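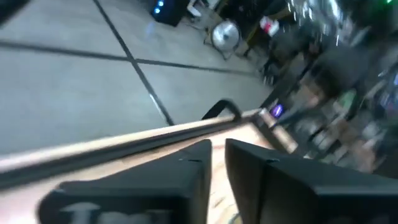 换盆的时候土往哪儿掉，比工具搁哪儿要紧得多，初稿的页边上有人这么批了一句，后面还跟了两个问号。我当时不太服气，觉得这一节明明写的是工具。后来把记录又翻了一遍，嗯，批得有道理，所以这一稿先讲台子和地面，工具往后挪一挪。

3.2 台面、地面与工具的摆放

先交代一下做事的地方。Pistedar 的地面是灰色水泥地，分成大块大块的方格，中间有深色的缝（图1）。水泥地好扫，这一点我们在选地方的时候就很看重，可是缝里进了土就得拿细刷子去抠，这一点我们事先完全没想到！第一轮做下来，收尾时间里有很大一块都花在这些缝上。有人建议铺一层布，我们试了两天就撤了，布会跟着鞋走，土照样进缝，还多出来一块布要抖。

台面用的是浅色木条拼起来的厚木板。我个人偏爱木头（这话写在论文里可能不太合适，但我想读者有权知道作者的偏好），花盆放上去声音闷闷的，不像不锈钢那样咣当一下，做一下午耳朵也不累。缺点也有，条纹多，撒了一点细土不容易马上看见，得侧着光看。台面上有一圈黑色的边框，围出一个长方形，我们在记录里管它叫“框内”，框外到桌沿那一条叫“边上”。下文凡是说放回框内，指的都是这个长方形，不管具体在哪个角。

流程是这样的：参与者每人做一轮，一轮包括看苗、修剪、松土、换位置、归位五步，时间自己掌握，我们不催。参与者一共 40 位，多数在自家阳台上养过东西，也有几位一盆都没养活过，很坦率地写在了问卷里。每拿起一次工具记一条，全部轮次下来有 676 条“拿起”的记录，其中 276 条最后没有放回原处。这个比例比我预想的高不少。我原来以为大家在别人的台子上会格外规矩，看来手上沾了土以后，规矩这件事就往后排了。

“没放回原处”要怎么算，我们为此吵过好几次。一开始的定义很死，离开原位一掌宽就算。按这个定义，连我自己都是天天不归位的人。后来改成看朝向加位置：铲子头朝哪边、柄朝哪边，跟开始时相比转了大半圈的才算，平移一点不算。剪子另外处理，刃口的方向单独记一栏，出于安全的考虑，方向错了就算没归位，哪怕位置分毫不差。

图2 框内的修枝剪、两把小铲及盆栽
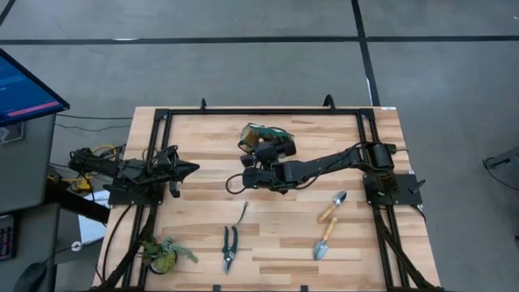

接着说工具本身。两把小铲来自 D'Amico 的一套入门工具，木柄，金属铲头，拿来用之前我们没有做任何改动。为什么要两把？因为只有一把的时候，大家几乎不会放下它，一直攥在手里，连扶盆都用那只手，归位的数据就没法看了。给了两把之后情况马上不一样，人会挑，会换，会把一把搁在手边、另一把推远，桌上的样子一下子就丰富起来。这是试做阶段我最高兴的一个发现，虽然它跟我们的研究问题只沾一点边。

修枝剪只有一把，深绿色手柄，银色刃。剪子在桌上占的地方其实不小，张开的时候更占，于是有人会先合上再放，也有人随手一搁，柄歪在一边。我们在指导语里没有提这件事，想看看大家自然会怎么做。结果跟有没有养花经验关系不大，跟剪完之后紧接着要做什么关系很大：下一步要用两只手搬盆的人，几乎都把剪子扔得远远的；下一步还是看叶子的人，剪子就在手边。Killberg 那份旧的工作台手册里建议剪子一律放在惯用手外侧，我们的参与者里照做的没几个，手册写的时候大概想的是坐着干活，我们这里全是站着的。

盆栽的位置单独说两句。每轮至少有两盆，一盆叶子碎、色浅、往盆外披着的多肉样小苗，一盆装在透明塑料盒里的绿叶苗，盒子上带标签。透明盒有个好处，根和土从外面能看个大概，参与者会把它举起来转着看，一看就是好半天，这段时间台面上反而没有动静，记录的同学常常以为漏记了，其实没有，就是在看苗。披叶的那盆正相反，大家都不太敢碰，怕把叶子碰掉，多半一开始就挪到框内靠边的角上，之后便不再动它。我觉得这很像家里厨房的台面：容易碎的东西总是先被请到角落里去，中间让出来干活。

说到中间，有一个现象我们还没想好怎么分析，先老实写下来。工具放回框内时，铲子会越来越往同一侧凑，到后面几步常常是一上一下挨着，柄和铲头各指各的方向。参与者自己都没有注意到，问起来都说“随便放的”。我猜跟站的位置有关，也可能是前面那步把另一侧占掉了。按惯用手分组看过，左利手只有 7 位，人太少，画出来的图很漂亮但我不敢用。Stondava 的第二批数据里左利手会多一些，等那批录完再说。

最后回到页边那句话。收尾阶段我们加了一项，把扫下来的土按框内、边上、地面分三份称重。第一次称的时候，地面那份把我们都看愣了，比台面上两份加起来还多。土主要是在搬盆越过桌沿的那一下掉的，跟铲子的摆法有间接的关系：铲子占住了靠外的位置，人就会抬高手臂绕过去，盆一歪，土就下去了。所以工具搁哪儿和土往哪儿掉，恐怕得放在一起看，分开写两节是我原来想得太省事了。称重的具体步骤和秤的校准放在 3.3 节，水泥缝里抠出来的那部分也算在地面份里。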